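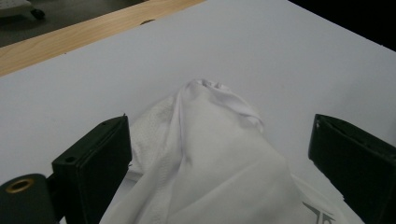

On item 4 of the draft, "the operator shall close the fingers only on a clearly identified grasp point." I've read it three times and I'd like to meet the garment that has one. Mugs have handles. Boxes have edges. A thin white shirt pulled up into a peak between two open fingers has whatever you decide it has, and ten seconds later it has something else. If we keep the sentence as it is, every cloth episode we own breaks the rule, and so will every one we record from now on.

Adelino Teixeira wrote on Thursday:
> I'd keep item 4 strict. When I went through the Rurncombe
> set I threw out 1,131 episodes, and most of them were soft
> things: shirts, bags, a towel or two. People poke at the
> cloth, let go, poke again. You can't train on dithering.
> If the operator can't say where they're going to grab,
> they should stop and think first, with the recording off.
>
> Also, can we please settle what the idle hand does? At
> Arstead it seems to wander about like it's looking for
> its keys.

I agree about the dithering. I don't agree that a grasp point cures it. What I'd put in place of item 4:

4a. For rigid objects, pick the grasp point before recording starts.
4b. For cloth, film and bags, pick a region and a direction of approach. Folds inside that region are fair game.
4c. Two tries at the same region. After that, open the gripper, back off until the object is in clear view, and start over or mark the episode failed.

A failed episode stays in the set with its mark. I know Dramuvwood deletes theirs, and I know their success rate looks lovely as a result.
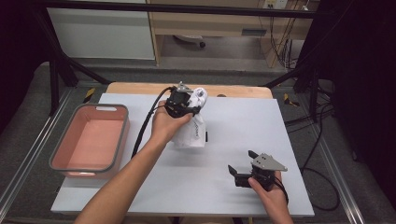 As for the idle hand, my vote is that it stays over the board, gripper open, clear of the object and clear of wherever the object is going. Parking it off to the side sounds tidy until you need it, and then you get a long swoop in from nowhere that the model learns very faithfully. Hold it still if you can. If your arm is tired, end the session. We had a limit on session length in the old draft and somebody took it out, and I'd like it back.

Two smaller things while I have the file open.

Item 7 says cables "should be managed." By whom, and to what end? I suggest: the cable leaves the back of the gripper with enough slack for the full reach, and does not cross between the fingers and the object. Lying over your wrist is fine. We can't write a rule against gravity.

Item 9 says the work surface must be "free of all items not in use." Read literally, that bans the basket until the moment you drop something in it. I'd change it to "free of items not part of the task" and move on with our lives.

Carvalho has asked for a version they can hand to new operators in April, and they have 3,000 episodes to get through, so I'd like the wording fixed before then. Adelino, if you can live with 4a to 4c I'll merge them. If you can't, send me a replacement sentence, and please try it on a shirt first.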